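Candville Community Help
Home > Food and Kitchen > Baking

Sourdough starter gone flat since the cold snap?
Asked by Colleen Fehr, January 2021
161 views, 3 answers

Hi all, I've had my starter going since May and it was a champ all summer, doubling in the jar by lunchtime. Now it just sits there. A few bubbles on top, a bit of grey liquid, and it smells like nail polish remover. I feed it every morning with plain white flour and tap water, same as always. Our kitchen in Julville is pretty chilly overnight (we turn the furnace right down). Is it dead? I'd hate to start over, I'm quite fond of the thing.

Sylvie Cormier
Top answer, 8 people found this helpful

Not dead! Just cold and hungry. Mine does the same every winter and I panic every time - my husband won't even look up from the paper any more.

The grey stuff is only hooch. Pour it off or stir it in, whichever you like. I pour it off if the smell is strong. Then throw out most of the starter, keep a big spoonful, and feed that with equal weights of flour and water. Use whole rye for two or three feeds if you can get it, it really wakes things up.

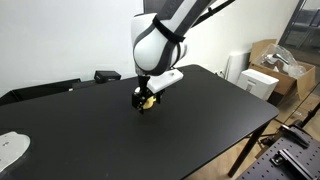 The other half of it is warmth. I put the jar in the oven with only the light on, and a big note taped to the door after what happened to my first starter (we had pizza that night, enough said). The top of the fridge works too. Feed it twice a day while it's somewhere warm and give it four or five days before you give up. If you ever see pink or orange streaks, or fuzz, that's a different story and it has to go in the garbage.

Jocelyn Perron

What Sylvie said, but check your water as well. Ours tastes like a swimming pool some weeks. I leave a jug out on the counter overnight now and the starter seems happier, could be my imagination though.

Hélène Cloutier

just buy yeast, life is short

Comment from Colleen Fehr
Day three in the oven with rye and it's climbing the jar!! Thanks Sylvie. Note is on the door.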